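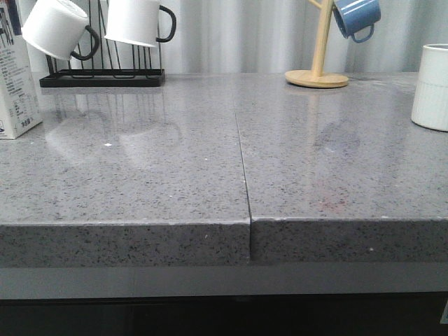 Figure 4. The demonstration counter at Troltthorpe, with the black rack on the left slab and the wooden mug tree on the right.

4.2 The open day

We opened the laboratory to visitors in October, and it was a joy to run. Ffion Edwards planned the mug task for the day: the arm lifts a mug from one holder and hangs it on the other, while visitors choose which mug goes next. We kept the kitchen setting from the earlier trials (Section 3) so that people would meet the robot among things they knew from home.

The counter itself drew far more questions than we had foreseen. It is made of two slabs, and the left one sits slightly higher than the right (Figure 4). A mug carried low from right to left must clear that step, and the polished stone gives back faint reflections of whatever stands on it. Both are a real test for a depth camera, and visitors were quick to spot the seam and ask whether the robot knew it was there! It does, in a modest way - the Hopkin planner stores a separate height for each slab.

Visitors could also set the task by voice through the Drateck panel. Children were wonderfully inventive here, and several asked for the blue mug by colour before we had explained that they could. We had written 500 spoken requests in advance for training, yet very few of them sounded like what people said on the day. Govico has since agreed to help us collect a wider set, and the new wording is used in the trials reported in Section 5.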